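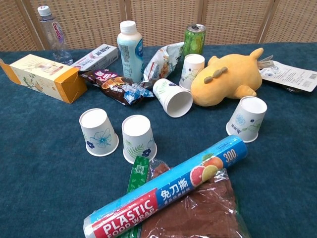
What happens to the mayor's veto if the council sends the budget back a second time?

The budget takes effect as the council passed it. Under the Nalholm charter the mayor gets one veto per budget. If the council passes the same text again by a two-thirds vote, the mayor has no further say and the clerk publishes it the next morning.

That is where things stand after last month's meeting. Mayor Volkan Kaplan vetoed the budget in March, the first budget veto in Nalholm since the charter was rewritten. His letter to the council ran to two pages and named a single item, the money for an outside review of how his office awards contracts. He called the review a political exercise and said the city attorney could do the same work at no cost.

Council member Hülya Çetinkaya, who wrote the review into the budget, disagrees. The city attorney is appointed by the mayor and can be dismissed by him, and she says that rules the attorney out. Her version would hire a firm from outside the county and have it report to the full council in open session.

The dispute goes back to the bus shelter contract. The city paid a company called Gititent for new shelters on the Değirmenci line, and the contract was signed without competing bids under an emergency clause. The mayor's office has said the old shelters were unsafe and there was no time for bidding. Council members asked for the inspection report behind that claim. They received a summary and are still waiting for the full report.

No one on the council has accused the mayor of breaking the law. Selim Canpolat, who usually votes with the mayor, said at the last meeting that he expects a review to clear him. He voted for the budget the first time and then said he was undecided about the second vote. His vote matters, because the council was 3 votes over a simple majority in March and needs every one of those to reach two-thirds.

Nurhan Gökçe has offered a compromise. She would keep the review but limit it to contracts signed under the emergency clause. Çetinkaya has not ruled that out. The problem is procedural: any change to the text makes it a new budget, and a new budget can be vetoed again. Several members said they would prefer to pass the original and narrow the review later by resolution.

Residents have been paying attention. The clerk's office logged 352 written comments before the window closed, and all of them are in the binder at the front desk. We read through them. Many are one line long. A good number have to do with the Preriler parking lot and nothing to do with the review. The rest split between people who want the report released and people who want the council to get on with road repairs.

If the override fails, the city keeps running on last year's numbers until a new budget passes. Payroll and trash pickup would go on as usual. New hiring would stop, and the summer paving work would wait.

The second vote is scheduled for the next regular meeting, which starts at 7 p.m. in the council chamber. Public comment comes first, with a limit of 3 minutes per speaker. Sign-up sheets go out half an hour before. Written comments can no longer be added to the binder, but members still read their own mail. Ozan Kocabaş will be at the meeting for this newsletter and will send out the roll call that night.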